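Saltell Help Desk
Ticket: Shared calendar shows bookings in the wrong time slot
Opened by: Maribel Salazar
Assigned to: Duarte Sampaio
Priority: Normal
Status: Resolved

Description from requester

Since the January update, room bookings I make in the Weditz calendar show up one hour later for everyone else. I book 10:00 and see 10:00 on my screen. Yufang Cao opens the same booking and sees 11:00. The confirmation email says 11:00 too. I have signed out and back in, cleared the browser cache and tried a second browser. No change. Bookings made by other people look fine to me.

Duarte Sampaio, 9:20 a.m.

Thanks, Maribel. Please send me the following: the time zone listed in your Weditz profile, the time zone on your laptop, and whether the bookings are made in the web version or the desktop app. Please also make one test booking in the small meeting room and leave it there until I've looked at it. Put "test" in the title so it doesn't get used.

Maribel Salazar, 9:48 a.m.

Profile says Central. Laptop says Central and the clock is right. I use the web version for nearly everything. Test booking is in for 2:00 p.m. My screen shows 2:00, the email says 3:00.

Duarte Sampaio, 10:15 a.m.

I can see the test booking at 3:00 from my account. The booking record has the start time stored with an Eastern offset, so the profile setting isn't being used when the booking is saved. I checked two other accounts on your floor and both save with the correct offset.

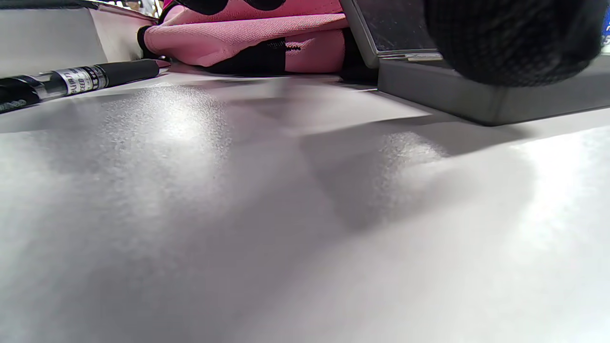
Next step is the sync connector. Your account was one of 18 moved over to Hestoreck when the old mail server was retired, and the connector keeps its own copy of user settings. If that copy is stale, it would explain why only your bookings are affected. I don't have admin rights on Hestoreck, so I'm passing this part to Xiaoyan Meng.

In the meantime, please book through the desktop app if you can. It writes to the calendar directly and skips the connector.

Xiaoyan Meng, 11:32 a.m.

Confirmed. The connector has Maribel's account as Eastern. That was the default for the old server, and it was carried over in the move. Changing the time zone in the Weditz profile doesn't push to the connector unless the language or date format is changed at the same time. I'd call that a bug and have reported it to the vendor.

I set the account to Central by hand and forced a sync. The sync ran for 20 minutes and finished with no errors. I also checked the other moved accounts. Iason Vrettos had the same wrong setting but hasn't made any bookings yet. Fixed his as well.

Maribel, please delete the test booking and make a new one.

Maribel Salazar, 1:05 p.m.

New test at 4:00 p.m. shows 4:00 on my screen and in the email. Yufang sees 4:00 as well. My older bookings are still an hour off, though. Do I have to redo them?

Xiaoyan Meng, 1:22 p.m.

The sync doesn't touch bookings that were already saved. You have 11 upcoming ones with the wrong offset. I can shift them back by script, but everyone invited will get an update email for each one. Is that OK?

Maribel Salazar, 1:30 p.m.

Yes, go ahead. I'll warn people.

Xiaoyan Meng, 2:10 p.m.

Done. All 11 now have the Central offset. Vendor case stays open on our side.

Duarte Sampaio, 2:25 p.m.

Closing. Maribel, reply to this ticket if any booking moves again and it will reopen.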